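About us: how a stuck finger made us the workshop we are

Stornside Robot Repair, Clonham

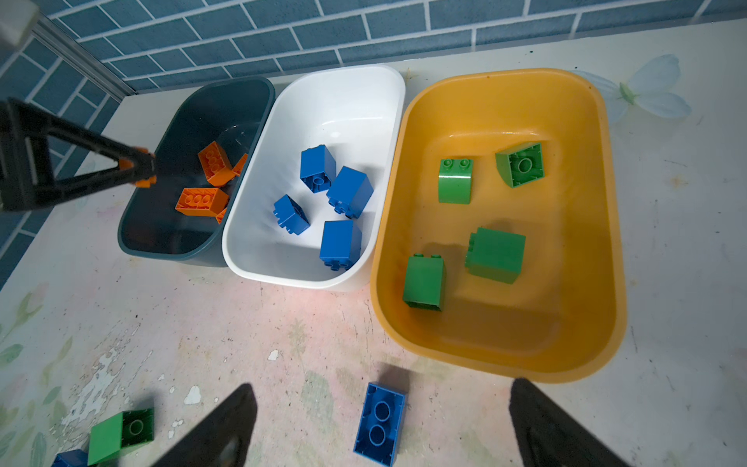
We mend small robot arms, and we are best known, for better or worse, for the fault that very nearly finished us in our first year. Customers still ask about it when they ring, so we thought it might as well go on this page, with the kettle on and the whole story told properly. Every arm that leaves us now has to spend a morning sorting toy bricks before it goes home. The orange ones go in the dark bin, the blue in the white one and the green in the yellow tub, and the work is done on the old flowery table with the butterfly on it, which came from Seija's mother's kitchen and has more chips in it every year. It looks like play, and we do enjoy it, but it all goes back to one bad afternoon in May.

Stornside was started by Seija Pelkonen and Haris Stojanović, who had met years earlier repairing packing machines and had got into the habit of eating their sandwiches together and grumbling about the same things. They took a unit behind the old dairy in Clonham, and their first proper customer was Jutitz, a firm that makes up craft kits and had bought a pair of second-hand arms to fill the trays. One of them kept dropping things. Haris took the gripper apart, cleaned it, put in a new spring and sent it back, very pleased with himself (he will tell you so).

At twenty to three that afternoon the gripper closed on a tray and would not open. The arm carried on with its round as though nothing was the matter, dragging the tray with it, and knocked over a rack that stood beside the line. A young woman who was packing there put out her hand to save the rack and had her fingers pinched against the guard. She was bruised and badly shaken, and she was back at work after 3 days, but it could so easily have been a great deal worse. We have never forgotten that, and we don't want to.

Seija and Haris drove over the same evening and brought the arm back in the van. It took them 13 days to find out what had gone wrong. The new spring was a touch too stiff, and when the gripper had been working for a while and warmed up, one finger crept over and caught on its own housing. The little switch that should have told the arm its fingers were still shut had been wired so that a broken connection looked just the same as an open hand. So the arm believed it had let go. We had tested it for ten minutes on a cold bench, opening and closing on thin air, and of course it had behaved beautifully.

We wrote all of this down and gave it to Jutitz, including the parts that made us look foolish, and we paid for the rack. They could have gone elsewhere and we would have understood. They stayed, and they are with us still, which we think about rather often.

What changed afterwards is what we now call the Stojanović test, a name Haris pretends to dislike. An arm has to pick up and put down 200 bricks, lying any old way, on their sides or upside down, with the gripper properly warm. Then we pull the switch wire out on purpose, halfway through, and the arm must stop where it is. If it carries on, it stays here with us. Nobody reaches over the table while the power is on, and that includes the two people whose names are on the lease.

Last year 52 arms came through the workshop, and almost 13 of every hundred we have ever tested have failed the wire part first time round, usually with a fault the owner had no idea was there. We ring up and explain it in plain words, and we don't mind how many questions you ask.

If you have an arm that drops things, sticks, or just makes a noise you don't care for, do get in touch, or bring it along. The door is the green one past the dairy yard, and you may need to knock hard if the compressor is running.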